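Fluff (textiles)

Fluff is a general name for the soft, raised fibres on the surface of a fabric, a yarn or a finished article. The word is used for a wanted quality, as in a fluffy blanket, and also for the loose fibres which come off a textile in use or in washing. In the second meaning it is close to the word lint. In trade writing the wanted quality is more often described with narrower terms such as pile, nap, loft or handle.

Terms

The everyday word covers several different things, and textile workers keep them apart.

Pile is made of extra yarns or fibres that stand up from a ground fabric. The pile can be left as loops, as in common terry towels, or it can be cut, as in velvet and most plush. Nap is made afterwards, by pulling the ends of fibres out of a fabric that is already woven or knitted. Flannel and brushed cotton have a nap. Loft is the thickness and springiness of a mass of fibres, and it is used mostly for fillings and for knitting yarns. Handle is the impression that a fabric gives to the hand.

A fabric can have a deep pile and still not be called fluffy, for example a dense carpet. For most people a fluffy surface is one where the fibres are long, fine and not too crowded, so that they can spread and move separately.

How a fluffy surface is made

Weaving and knitting

In woven pile fabrics an additional set of warp or weft yarns is raised above the ground. For cut pile, two cloths are sometimes woven face to face, with the pile yarns passing between them, and a blade separates the two cloths on the loom. Knitted pile is generally more elastic. In sliver knitting, loose fibres are fed directly to the needles and caught in the loops of the ground, and much of the imitation fur for clothing and toys has been produced by this way.

Raising

Raising, or napping, is done by passing the cloth over rollers covered with fine bent wires. The wires catch fibres from the yarn and lift them. Before wire was common, the dried flower heads of the teasel plant were set in wooden frames and drawn across the cloth, first by hand and later by machine. Teasels were kept for a long time in the finishing of fine woollens, as the hooks of the plant break before they tear the cloth. A raised cloth is weaker than it was before raising, and a cloth which is raised too strongly can become thin.

Brushed and fancy yarns

Mohair and some mohair-like synthetic yarns are spun with small loops and then brushed, which opens the loops to a soft cloud. Chenille is made by holding short pieces of fibre between two twisted core threads. So-called eyelash yarns have longer free ends at one side of the thread. These yarns are used in scarves, trimmings, cushions and ornaments, and they are difficult to unravel when a mistake has been made.

Cutting and tying

The simplest fluffy article is the pompom, in which many lengths of yarn are tied tightly in the centre and the ends are cut. The roundness depends mostly on the trimming. A looser tie lets the yarns fall out, and for this reason a strong thread is preferred for the tie over the knitting yarn itself.
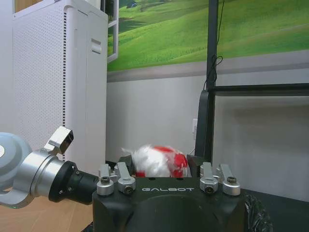 A fluffy object in white and red.

Fibres

Wool is naturally crimped, so it recovers well after it is pressed, and the crimp holds air. Angora, from the rabbit of the same name, is among the fluffiest of the animal fibres and also sheds easily, because the fibres are smooth. Cotton can be raised to a short and soft nap but it flattens with use. Polyester and acrylic are the usual fibres in low-cost fluffy goods. They dry fast and take bright colours well, but they are harmed by strong heat. The tips of acrylic pile in particular can turn stiff if they are ironed or put in a hot dryer, and this damage can not normally be repaired.

The fineness of the fibre has a great influence. If two pieces have the same weight, the one with finer fibres will feel softer, while the one with coarser fibres will keep its shape longer. Makers of plush often mix the two.

Colour

Colour looks different on a raised surface. Light is lost between the fibres, and a pile seen from the direction of its tips looks deeper than the same pile seen from the side. If parts of one garment are cut with the pile running in different directions, the colour seems not to match, even when all parts come from the same roll. Sewing patterns for such cloths therefore carry an arrow, and all pieces are laid out one way.

Strong colours next to white are a known difficulty. Loose dye can move in the wash, and coloured fibres which have broken off will catch in the white areas and give them a greyish or pink tone. Red is the colour most often complained of. Washing in cool water and drying at once, without leaving the article wet in a heap, reduces the risk. Coloured fibres that are merely caught can be brushed out when dry, but moved dye can not.

Shedding and pilling

All fluffy textiles lose some fibres. A new article loses more at the beginning, as short ends left from cutting and raising come free. Pilling is a different process: free ends on the surface tangle together to small balls, which stay attached to the cloth by a few fibres. Wool pills usually break away after some time. Pills with strong synthetic fibres remain, and they have to be cut with a comb or a fabric shaver.

Laboratories test for pilling by tumbling or rubbing samples in a controlled manner and comparing them with a set of standard photographs. Shedding is harder to judge and many small makers rely on their own methods. The blanket mill Lutis, in the town of Rarnmont, used a test worked out by its finishing master Dušan Radonjić, in which a sample of 200 grams was shaken in a closed drum and the fallen fibre was weighed. His notes record 126 samples. Zuzana Havlíček, who later studied the notes, thought the test was fair for wool but too gentle for acrylic.

Care

Most fluffy articles suffer more from pressure and heat than from water. Common advice is the following:

Shake the article before washing and again while it is damp.
Wash inside out, or in a closed laundry bag.
Use little detergent, as residue makes fibres stick together.
Do not wring. Press the water out in a towel.
Brush when dry, with a soft brush, in the direction of the pile.
Store loosely, not under heavy things.

Fabric softener is a matter of disagreement. It makes the fibres slide and gives a softer handle, but on towels it can reduce how well they take up water. Flattened pile on wool or cotton can often be lifted with steam held at a distance, followed by light brushing. This should be tried first at a hidden place.

Local example: Kikell

Kikell is a double-sided brushed blanket cloth that was woven in Rarnmont, with a wool weft on a cotton warp. It was raised 4 times on each face, with a rest between each raising - a slow practice that made it costly. Pieces were sold mainly in November, before the cold season, and were given at weddings. The Lutis pattern book lists 672 designs, the greater part of them plain stripes. Hrvoje Lazarević and Zorica Mladenović made a catalogue of the book, which was opened to readers on October 5, 2018. The catalogue uses the mill's own colour names, and some of these have not been matched to a surviving cloth.

Use of the word

In older English, fluff was mostly the light dust of fibre found under beds and in pockets. The verb to fluff, in the sense of shaking something until it is light, is used for pillows, hair, feathers and also rice. In Australian and British speech "to fluff" a line or a catch means to fail at it, and "fluff" in writing is matter with little content. Desmond Lyons, in his word list of the cloth trade, also gives "flue" and "fluffings" for the waste collected below raising machines, which was sold for stuffing.

See also

Chenille
Lint
Nap (fabric)
Pile (textile)
Pompom
Teasel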